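Thread by Yaryna Stelmakh
2 min read

1/ Spent the whole morning at the Skulton open day and my head is full. I went for the big arms in the main hall and ended up parked for ages at one table with two hand-held grippers. So here's a thread about that table!

2/ The idea: a person holds a gripper in each hand and does an ordinary chore with them, over and over. Those runs are what the robot learns from. The chore at this table was putting thin things upright into a clear desk organizer. Brushes, markers, sticks. Sounds like nothing. Try it with two blocky fingers.

3/ Every gripper has its own camera, and they'll show you that view if you ask (please ask). You get the fingers up close and the target sitting way out past them. 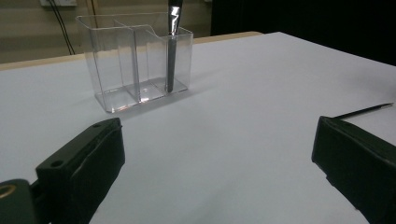 Gripper's view of the organizer, brush in the right-hand compartment.

4/ I asked Lauri Keskinen, who was running the session, why they'd pick see-through plastic, of all things. He grinned and said that's the fun part. The walls are mostly faint outlines and bright corners, so the camera has to find a box it can nearly look straight through. I had never once thought about that with the pen holder on my own desk.

5/ Numbers for those who like them: Lauri said they've logged 245 runs of this chore since February and want 500 before they train on it. A good run takes him 20 seconds. Mine took, um, longer.

6/ Yes, visitors got a turn!! The grippers are lighter than I expected, but your wrists have to relearn everything. Picking a stick up off a flat white table is okay. Turning it so it points down over the right compartment is where I got stuck, because I kept wanting to use fingers I didn't have.

7/ Shadi Harb made it look easy. He keeps one gripper open and ready while the other does the holding, and he goes slow right at the end.
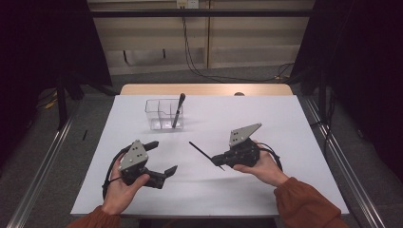
Stick in the right gripper, left one open.

8/ Favorite tip from Shadi: grab it where you'd want it to be when you let go, even if that feels clumsy at the start. I've been picking up pencils that way all afternoon and my kids think I've lost it.

9/ Venla Miettinen's talk afterward was good too, all about what they do with the fumbled runs (they keep plenty of them!). I took four pages of notes and will type them up once I can read my own handwriting.

10/ If Skulton does another one, go, and get to the gripper table before the line builds. I'm already asking Lauri about the next date.

Last updated May 13, 2026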